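Falico Community Help > Student Robotics > Projects and Practice

Fuzzy cloth keeps swallowing the other object - how do you teach this cleanly?

posted by gripperdad_no

I help out with our school's robotics club in Filtby and we're doing the two-handed tidying project this term (the kids voted for it in December, over a line follower, so I can't complain). You record yourself doing a task with a pair of hand-held grippers, you feed the recordings to the training script, and then the arm is supposed to copy you. We have 312 recordings so far. Our task is "cover the orange thing with the gray cloth, then move both together."

Block on block went fine. The cloth is driving us up the wall! It's the long shaggy kind, and once it bunches up there's no telling where the edge is, even when you're the one squeezing the trigger. 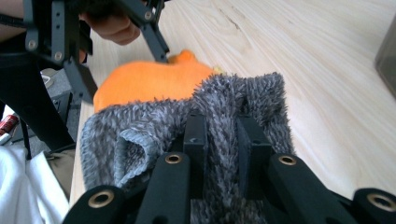 We've tried pinching a corner, pinching the middle and sort of scooping from underneath. Every kid does it differently, and I have a feeling that's half the trouble. The arm gets as far as the cloth, closes, and then just hovers there like it forgot what it came for. Should I make everyone use the same grab? Should I swap in a flat dish towel and give up on fuzzy? We have 3 sessions left before the showcase and I'd like to have something that moves.

posted by Disodlow_shopclub

Same grab, yes. We went through this last year with a sock. I had six students and six styles and the thing learned a mushy average of all of them. What worked for us was writing the grab on an index card and taping it to the table: left hand holds the object still, right hand takes the end of the cloth, bring them together, wait a beat, lift. Boring as anything to record but the arm finally did it.

Left gripper goes in low and stays put. If the left hand wanders while the right one is fussing with the cloth, toss that take and go again.

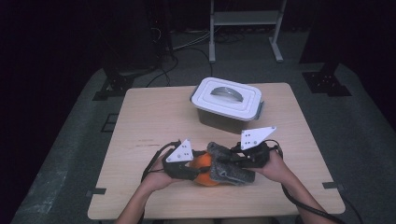 Both grippers closing on the bundle, left on the orange object, right on the end of the gray textile.

Keep the fuzzy one, I'd say. The kids picked it and they'll be prouder of it. But start every take with the cloth laid out the same way for the first batch, then mess it up a little at a time once that's working. We ended up with 598 takes and threw out a pretty painful number of them.

Oh, and slow down. Mine all wanted to be fast. You can speed up playback later if your script has that setting - ours did, under the export menu.

posted by mossy_t

just use more data. we had 2,905 for the Katona cup and it was fine

posted by lunchroom_servo

More data is nice if you have more kids than we do, lol. I'm in a club of four.

One small thing to add to the long answer: check how far your fingers really close. Thick pile squashes down a lot, so a grip that feels solid in your hand can be mostly air and fluff. We had our students tug gently after closing, every single time, and if it slipped they opened up and started over from the top. It added maybe a couple of seconds per take. Also have whoever isn't recording watch for the cloth dragging the other object along early, it's really hard to notice when you're the one holding both grippers.

And do a test train after the first batch, don't save it all for the last session. Ask me how I know :)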